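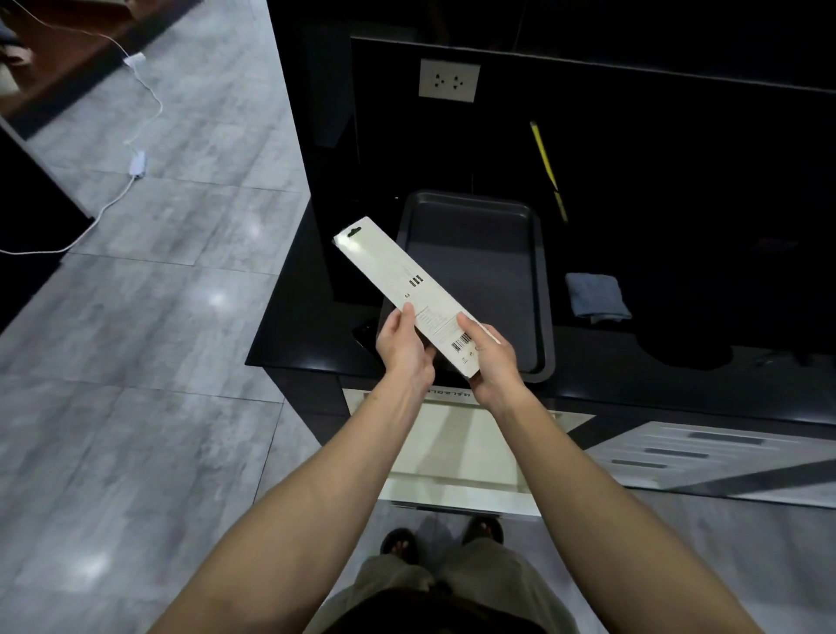 Gedholm's carded-goods cell logged packs it never checked

If you read the July issue you may remember that we were lukewarm about the carded-goods cell at Gedholm's returns building in Pravcombe. The pitch from Garrido, who built it, was that a robot arm could do the dullest job in the building: take a returned blister pack off the belt, turn it over, find the barcode on the backing card, check the card for damage and lay it in a tray. The demonstration was smooth. We said then that we would like to see the cell run on real returns, with bent cards and old stickers on them.

It has now run on real returns, and on January 22, 2018, it was switched off. Garrido calls this a pause. The incident note uses the phrase "record integrity event," and you have to get to the second page before you learn what that means.

Over one shift the cell handled 3,218 packs and marked every one of them as turned, scanned and passed. Of those, 241 had been given the barcode of the pack in front of them. They went into the stock system under the wrong product, and most were boxed for the Comasport stores before anyone knew. A store clerk noticed first. She had opened a carton that was supposed to be all one item and found a different item mixed through it, and she phoned.

The sequence, as far as we can piece it together from the note and from people who were there, goes like this. The arm picks up a pack by suction on the plastic side and rotates it so the card faces a fixed scanner. Long, narrow cards tend to sag or swing when held that way. If the barcode is down near a corner, a small swing takes it out of the scanner's view. The scanner then reports no read, and the arm is supposed to try again and, failing that, put the pack in the reject bin.

At some point the retry limit was raised to keep the reject bin from filling up. Then somebody found the retries slowed the belt, and a timeout was added. When the timeout ran out, the software was meant to return an empty result. What it returned was the last good result it had, which belonged to the previous pack. The rest of the system saw a valid barcode and carried on.

So the scanner did its job, and so did the arm. The fault was two settings changed to make a number look better, on top of a piece of code that could not say "I don't know." Garrido describes this as "an unusual interaction of configuration parameters." We would call it a missing reset, and we would like to know how it got through acceptance testing. The answer seems to be that acceptance testing used new packs with flat cards, so the timeout was never reached.

Divya Nadar runs the manual bench next to the cell, and she had been saying for weeks that the reject bin was too empty. "On my bench we put things aside all day," she told us. "A sticker over the code, a card that's been folded, a code that's been rubbed. The cell was getting the same boxes as us and it was hardly putting anything aside. I asked about it and was told it was better at reading than we are."

Maybe so, but no one checked. A daily comparison between the bench and the cell would have taken one person a few minutes, and it was in the original plan. It was dropped when the cell passed its first month.

The manual bench is worth a word, because it's how the affected stock is being put right. The method is about as plain as it gets. You hold the pack in both hands, card side toward you, and keep your thumbs clear of the barcode while you tilt it until the print stops catching the light. You look at the hang slot for tearing, read the item line, scan, and compare what comes up on the screen with what you're holding. That last comparison is the step the cell never had. Its camera looked for creases and tears and was never asked whether the product on the card matched the product in the record.

There was a safety matter as well, and it gets a single paragraph in the note. When the phone call came in, a technician went into the cell to pull packs from the output tray. The gate switch should have stopped the arm at once. The belt stopped. The arm finished its move first and set a pack down beside him, because the gate had been wired to request a controlled stop at the end of the cycle. He wasn't touched. The note says that "no injury occurred and the speed was within limits," and both of those may be true, but the printed sign on the gate says opening it stops the robot. Anyone who believed the sign would have put an arm in there.

Gedholm says the gate has been rewired and tested with the arm loaded and moving. We asked to see the test sheet and have been told it will be shared once it is signed. We asked the same question about the other Garrido cell in the building, which handles boxed goods and has the same style of gate. It was still running when we asked.

As for the barcode fault, Garrido has sent a software change that clears the result before each scan, and has put the retry limit back where it was. Both are sensible. Neither one deals with the way the settings came to be changed. Three people had the password to that screen, and there is no log of who used it. The note recommends "enhanced awareness." We would have recommended a log.

Restart is planned once the mislabeled stock is back and sorted. Before it goes live, the cell will get a 45-minute trial on mixed returns, with someone from the bench watching. Nadar has asked that the trial include cards with no readable code at all, to see whether the cell will admit it. Garrido had not agreed to that when we went to press.

Readers who run similar equipment can try the same thing with very little trouble. Cover the barcode on a pack with tape, send it through behind a good one, and look at what ends up in the record. If you do, write in and tell us what you found. We'll print results with or without site names, and we'll carry Garrido's reply in full if one arrives.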